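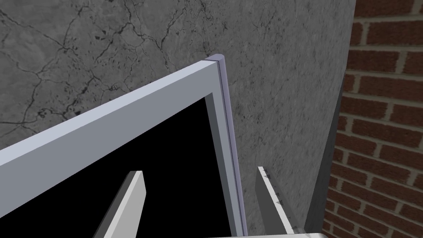

Evaluating the Flivard Kitchen Pack for Simulated Door and Drawer Tasks
Project report, second-year robotics lab course
Submitted 29/07/2024

1. Purpose

Our group was asked to pick a commercial simulation product and judge whether it would be useful for the lab course next year. We chose the Flivard Kitchen Pack, an add-on of kitchen scenes for robot simulation. It comes with cabinets, handles, wall and floor materials, and a simulated arm with a two-finger gripper. The seller offers it to schools on a one-year license.

We wanted to know three things. How long does it take to get running on the lab computers? Can students who have never used a simulator write a working task with it? Are the scenes good enough to train a simple policy that opens doors?

2. Setup

We installed the pack on two lab machines. The first install failed because the license tool expected a newer graphics driver than the one we had. After the driver update it went through without further trouble. The manual covers installation well but says very little about updating an older version, and we lost most of an afternoon on that when a patch came out in April.

Scenes are made from a settings file. The user picks a layout, and the pack then draws materials at random for each door, frame and wall. The same layout can come out with plain painted fronts one time and wood grain and brick the next. Handles also vary in shape and color. We left this setting on for all of our runs.

3. Task and data

The task was to reach for a handle, close the gripper on it and pull the door open past a set angle. We drove the arm by hand with a game controller to collect demonstrations. In total we recorded 401 demonstrations that met the success check, and threw out the rest.

Driving the arm took practice. The wrist camera view is needed for the last part of the reach, but it is hard to judge depth from it alone. Most of us kept a second view open from the side. The controller settings supplied with the pack were too fast for close work, so we cut the speed in half.

The policy was trained on camera images and joint positions. We used the training script in the pack with its standard settings, except for a smaller batch size to fit our graphics card. After training we ran 2000 test episodes with new random materials.

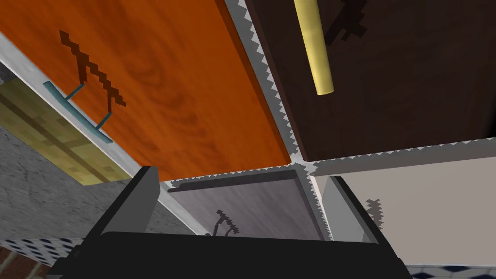 4. Results

The policy opened the door in 1047 of the 2000 test episodes. We had hoped for more, but the number is usable for a teaching lab, where students can then try to improve it.

We sorted a sample of the failures by watching the replays. The most common one was a near miss, where the fingers closed beside the handle. The next was a good grasp followed by a slip during the pull. A smaller group went to the wrong door. These happened mostly in layouts with several panels close together.

Shadows are a weak point. At the default quality level they are drawn in coarse steps, so the shadow of a straight handle can come out as a jagged zigzag on the door behind it. Thin edges on the frames have the same problem. Raising the quality level is possible, but it slowed our machines so much that we only did it for a short check. We did not retrain at the higher level and can't say how much it would change the result.

The wood textures are also low in resolution when the camera is close. For our task this did not seem to matter much.

5. Ease of use

We gave the pack to 13 students from the introductory course and asked them to change the layout, add a drawer task and run it. All of them managed the layout change. The drawer task was harder, mainly because the success check has to be written by hand and the error messages do not name the line at fault. A worked drawer example in the manual would have saved them a lot of time.

Support answered both of our emails within two working days. The first answer solved the problem. The second pointed us to a page that had been moved.

6. Recommendation

We recommend a one-year license for two machines, with these conditions:

Update the graphics drivers before the course starts.
Hand out our slower controller settings with the first lab sheet.
Write a short local guide for the success check.
Keep the default quality level for class work, and use the higher level for final projects only.

If the course wants to move a trained policy to a real arm, the pack should be tested again for that purpose. We had no access to a real kitchen setup and did not try it.

7. Files

The settings files, the replays and the training logs are in the course folder under "flivard_report". The demonstrations are stored separately on the lab drive and can be copied on request.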